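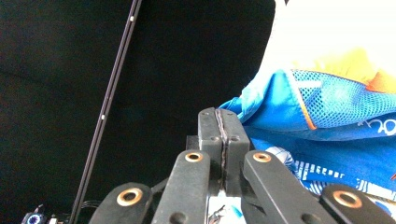
Since May, most of my shift at Datden has gone into folding and placing things with grippers in my hands, so that the Konstead arms can learn the same moves later. I used to do quality checks on returned sportswear. The pay grade is the same, the fatigue is in a different place (forearm, no longer lower back), and the paperwork is new.

The main wear item is the pad. The linkages and brass bushings hold up fine. The pad surface tears first, then curls away from the fingertip, and after that thin fabric starts to slip at the corners. We log a pad change as downtime. I think it should be logged as maintenance, because downtime counts against the person and maintenance counts against the station.

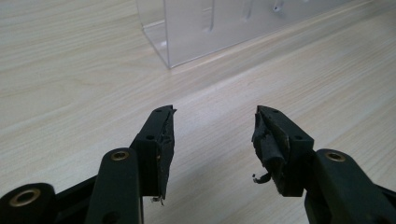
A reply on our internal board said the distinction makes no difference while the target stays at 17 items an hour, and that whoever set the target had never tried to pick up mesh with a bad pad. I agree with the second part. On the first, I still want the category fixed — it is one field in Kudia, the scheduling tool, and it decides who gets asked questions at the end of the month.
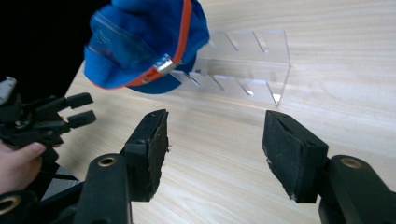
Posted by the author in Shop Floor Notes | 9:10 p.m. | 3 comments

Caps are slower than jerseys. The brim resists, the crown folds wherever it wants, and a strap with a buckle can swing into the grip. With flat garments I can work at a steady pace. With caps I stop and regrip, and each regrip goes into the recording along with everything else.

The change request for the pad category is in. I also asked for job descriptions to be updated, as mine still says "inspection."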